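Archive Home | Threads | Authors | Search | Subscribe | Help

Re: [hundemville-home] Refinishing or ripping out old kitchen floors

Edith Chambi wrote:
> Hi all, we've finally got the keys to the place on Ronmont Road and the
> kitchen floor is driving me up the wall. It's old brown sheet stuff with
> a seam right where you stand at the sink, and it's lifting. My brother-in-law
> reckons I should go straight over the top of it with new vinyl. Has
> anyone done that and lived to tell the tale? Also is a light colour mad
> with two kids and a dog?

Hi Edith, and congrats on the keys!

I did ours last June so it's all still painfully fresh. Short version: don't go over the top if the seam is already lifting. We tried that in the laundry years ago (my idea, I'll own it) and every ridge came through within months. You could feel the old seam through your socks. By winter there was a line of grime along it that no mop would touch, and in the end we pulled up both layers and cursed the whole way.

One big caution before you touch anything. If the house is the age I think it is, get a sample of the old sheet and the backing tested for asbestos before you lift, sand or scrape a single corner. We paid a fella from Gromley to come and take the sample so we didn't have to muck around with it, and ours came back clear, but next door's didn't and they had to get licensed removalists in. Please don't let the brother-in-law have a go at it with a scraper first!

Once ours was up we found the subfloor was out by a good bit near the back door. I'd budgeted $200 for levelling compound and bits and pieces and ended up spending $387, mostly on a second lot of compound after I mixed the first one too thick and it went off in the bucket. Do the mixing with a drill and a paddle, do it with someone else in the house, and have everything you need on your side of the room before you start pouring. I did not and had to climb out the window over the sink.

On the colour, I went light grey and I'd do it again tomorrow. Brown hides the dirt, sure, but it made our kitchen feel like the inside of a boot. Grey does show every crumb, though with a dog you're sweeping every day anyway. Go for a smooth one if you like a bit of shine. The textured samples looked lovely in the shop but I had one on the back step for a fortnight and couldn't get the mud out of the grain.
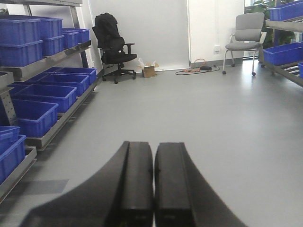
Smooth light grey vinyl in daylight, with metal shelving down the left.

Try to see your sample by the window at breakfast and again at night under the kitchen light. Mine was a soft warm grey in the morning and nearly blue by dinner time, so I took it back and swapped it. The people at Pandey were very good about lending out the bigger offcuts, you just leave your number.

As for laying it, I got a bloke in for that part. He charged $300 for the labour and had it down before I'd finished arguing with the kids about lunch. I could have done it myself but cutting around the pantry door frame gave me the horrors, and a full sheet is a beast to get down a hallway. He also talked me out of taking the new stuff under the fridge in a separate piece, so no join there.

Do you know if your cupboards sit on top of the old floor or beside it? That makes a big difference to how much mess you're in for, and I can tell you what we did with our kickboards if it's the former.

Oh, and I've still got the paddle and the notched trowel in the shed if you want a lend.

Cheers,
Marg

Recent threads in this list
Best time of year to paint weatherboards
Re: Noisy pipes after new hot water system
Wanted: old brass cupboard handles
Flyscreens for odd-sized windows
Re: Re: Possums in the roof again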